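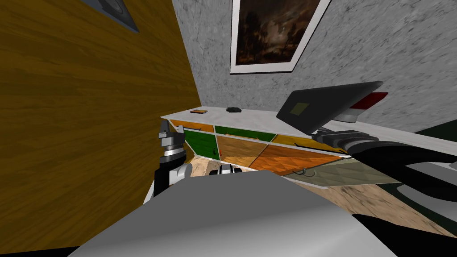 Home | About | Reports | Methods | Contact

About Bukeck

By Maxine Sheehan
Last updated: July

Bukeck monitors public statements on armed conflict and prisoner policy made by officials, party organs and state broadcasters. We record each statement in its original language, translate it into English, and file it with the speaker's name, office and the outlet that carried it.

The archive holds 922 entries. Of these, 703 have a full translation; the rest have a summary and are marked as such. Entries are coded by topic: detention, prisoner exchange, ceasefire terms, payments to families, and school materials.

Each translation is checked by a second reader who has not seen the first version. Where the two differ on a word that affects meaning, both readings are printed. Aušra Stankevičius heads the translation desk and rules on corrections. Corrected entries keep the earlier text below the new one.

Bukeck takes no money from governments or political parties. Our reports do not recommend policy. The Głowacki index, our list of recurring terms and their usage, is open to outside researchers on written request. Requests are limited to 200 entries each and should state the topic codes needed.

Reports | Methods | Corrections | Contact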